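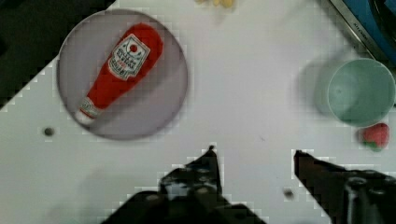 Figure 2. Wrist camera view with the gripper open. The ketchup bottle lies across the plate; the cup and toy strawberry are to the right.

5.2 Grasp failures on stacked objects

We logged 3,377 pick attempts on the Gastmont tabletop set, and 529 of them ended in a fault stop. The largest group involved an object resting on another object, as with the bottle and plate in Figure 2. The Jenduveck planner computes approach height from the table plane. When the target sits on a plate, the fingertips are sent too low and press on the plate before they close. The Dundard controller then reads the contact force as a collision and cuts motor power.

Two things made the fault worse. The force limit was checked only after each motion segment, so the arm kept pushing until the segment ended. The stop also left the fingers holding pressure against the plate, and an operator had to back the arm off by hand. We now check the limit on every control cycle and retract the arm before power is cut. The height error itself remains in the planner. Runs affected by it are marked in the log and left out of the success rates in Section 6.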